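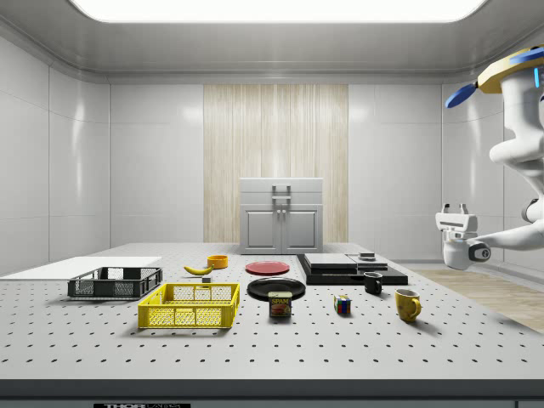
The Stotari cell is a simulated tabletop manipulation cell maintained by the Tremia group at Brurkusgate. It consists of one white robot arm with a parallel-jaw gripper, a perforated work table and a set of household objects, among them crates, plates, mugs, a can of SPAM and a Rubik's cube. The cell exists only as a rendered model, and its upkeep is a matter of files and settings.

Setup

The table top carries a regular grid of small holes in the manner of an optical breadboard. Its designers have described the grid as an aid to placing objects, although the default layout is a loose arc and the software does not snap anything to a hole. The arm is loaded first, then the table and cabinet, then the objects. A cold load takes 19 seconds according to the manual, a figure that assumes the object library is already on the local disk.

Maintenance

Routine care is said to be light. The manual calls for a joint limit check every 400 runs and a full reset of object masses and friction values every 900. Hina Bhutto, who kept the cell's change log until April, questioned both numbers in a note dated 6/12/19. She wrote that neither had been tested, and that friction values for the mugs had been edited by hand at least 4 times without a record of why. The intervals have not been changed.

Repair

Most faults reported as arm failures have been traced to collision shapes. A crate with openings in its sides may be treated by the physics engine as a solid block, so the gripper stops short of a wall it should be able to grasp. The usual fix is to rebuild the shape from smaller pieces - a slow job, and one that lowers the frame rate.

Hegarty, a rival cell, is often cited as more reliable. The claim rests on its makers' own logs.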